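January, notebook 4, gripper comparison, continued from the page with the coffee ring

Started 9.40. Kitchen bench, the play kitchen. Purpose as written on the whiteboard: "decide on fingers". I'd have put a question mark after it.

Two candidates. The Fillell two-finger, which we've had on and off the arm since autumn, and the Brastley set, newer, narrower at the tips, four times the price once you include the adapter plate. The Brastley brochure says it "picks like a hand". So did the last one. I've stopped reading that page of brochures and go straight to the drawing with the dimensions on it, where I note that the stroke is quoted without the pads fitted. With the pads you lose a fair bit at both ends. Wrote to ask them for the figure with pads on. No reply yet.

Controller is the Khunthong box for both, same firmware, same gains. I insisted on this. In the earlier comparison (notebook 3, towards the back) the two grippers were run on different controllers by different people on different days, and then we drew a bar chart of it. The bar chart is still on the shared drive and still gets quoted at me.

Tasks, kept dull on purpose:
- soft toy food off the counter and into the pot
- block off the hob, onto the counter, back again
- pot moved off the hob and set down again

I wanted to leave the pot one out until we trust the force limit. Overruled. Fine.

10.15. Arm homed on the second go. First go it stopped short with the joint 4 warning, same as before the holidays. I cleared it and it hasn't come back, so it will be put down as "resolved" by somebody. It isn't resolved. I cleared it.

Wrist camera. Recalibrated before starting, reprojection looked fine, then checked it the old way by driving the tip down to a pencil cross on the counter. Off to the left by a bit more than the width of the pencil line. Did the calibration again, got a nicer number and the same miss. So I don't believe the number. Left it as it was and wrote the offset on tape on the controller lid. Please don't peel that off.

Fillell first. Settings: closing force at the middle notch, approach speed low, step logged every 10 milliseconds.

It does the block well. Flat faces, sensible size, no complaints. With the soft pieces it closes, the piece deforms, and the controller reports "grasped" when I'd call it "touching". The Khunthong decides by finger position and motor current together, and the threshold is one number for everything. You can change the number, but then the block reads as a miss. I've said since the start that one threshold isn't enough, and I expect to go on saying it.

Going into the pot: the finger is chunky at the end and you have to come in close to vertical or it knocks the rim. When it knocks, the pot shuffles across the hob and every position after that is wrong until it's put back. We'd been calling these runs good if the food ended up inside. I'm now marking them separately, P for placed, PK for placed with a knock. Going back through the log with that rule, the Fillell looks worse than it did at breakfast. Same data.

11.50. Changed over to the Brastley. The adapter plate needs the long screws, which were in the drawer marked "short". Moved them. The plate adds height, so tool offset has to be changed in the Khunthong and also in the planner, which keeps its own copy. Forgot the planner. Stopped it by hand above the counter, nothing touched, but I'd like it written down that two copies of the same offset is a daft arrangement.

Brastley impressions so far, with the usual warning that I've only had it a morning:

Narrow tips get into the pot more easily, no argument there. Fewer PKs. Against that, the tips bend sideways under load. You can see it with the naked eye if you lean on them. The camera-based position takes no account of that, so the arm thinks the piece is in one place and it's hanging slightly in another. For dropping things into a pot it hardly matters. For putting a block down square it does.

Cable. The sleeve is too long on this mount and it swings. I don't like loose cable near a wrist joint and have asked for a clip. Was told there's one coming from Clastlow. Clastlow have had a clip coming since November.

Kitchen bench, during the gripper runs:
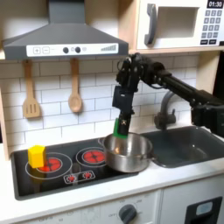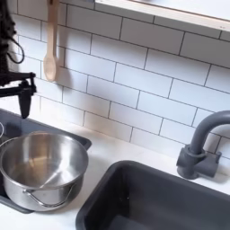 On the numbers. The plan from upstairs is 1000 grasps per gripper and then a decision. I did the sums on where we are: 621 logged for the Fillell across all sessions, of which I'd only trust the ones after the gain change. The Brastley has this morning's and nothing else. Someone suggested making up the difference in simulation and quoting a total of 3000. No. The simulator doesn't have bending tips in it, and bending tips are the one thing I want to know about. It would be a large number about a different gripper.

What I'd do instead, for whoever reads this before the meeting:

1. Fix the offset in one place. Either the planner reads it from the controller or we stop using the planner's copy.
2. Throw out every Fillell run from before the gain change. It will hurt. Do it anyway.
3. Score knocks separately from now on, both grippers.
4. Swap grippers within a session, not between sessions. The lighting by the bench changes after lunch and the camera notices even if we don't.
5. Somebody other than me should score a batch from the recordings without being told the controller's verdict. I've got an opinion by now and it will leak into the marks.

Pot move: tried it with the Brastley before lunch, force limit low. Tips slid. Tried again one notch up, tips held but bent enough that I stopped it. Did not try a third notch. The data sheet gives a payload and I'm sure that somewhere, at some angle, with some object, it's correct. Going to try taking the pot by the rim next time instead of the handle.

14.20. Back on the Fillell for the afternoon. Joint 4 warning again on homing. Cleared it again. Put a line in the fault log this time with both times on it, and a screenshot.

Still waiting on: clip, stroke figure with pads, an answer on per-object thresholds from Khunthong support, who have so far sent me the manual. I have the manual.

Left set up: Fillell on, arm parked, controller off at the wall. The Brastley is in its case on the shelf over the printer, long screws in the lid.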